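**Ticket 370 - Plikness dryer sensor reads "dry" too early**

Reported by Apinya Inthanon. Status: reopened

- Cleltix support says the moisture sensor is "within range." Within range of what? No answer.
- Cleaned the sensor bars twice. No change.
- Ran the Eta cycle with two bath towels. It stopped after 5 minutes and the towels were soaked.
- Reset the board. Error 2000 cleared, then came back on the next load. So much for the reset.

Molefe suggests the load is too small for the bars to touch. Maybe - but the manual claims it handles single items. 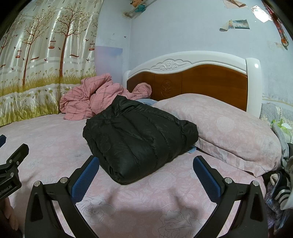 Sensor drying is supposed to cope with bulky items too, according to the same manual. I doubt it. Quilted down like the black puffer on the pink sheet would be my next test, on low heat, timer off. Not risking it until Cleltix sends a new sensor or explains the 2000 code.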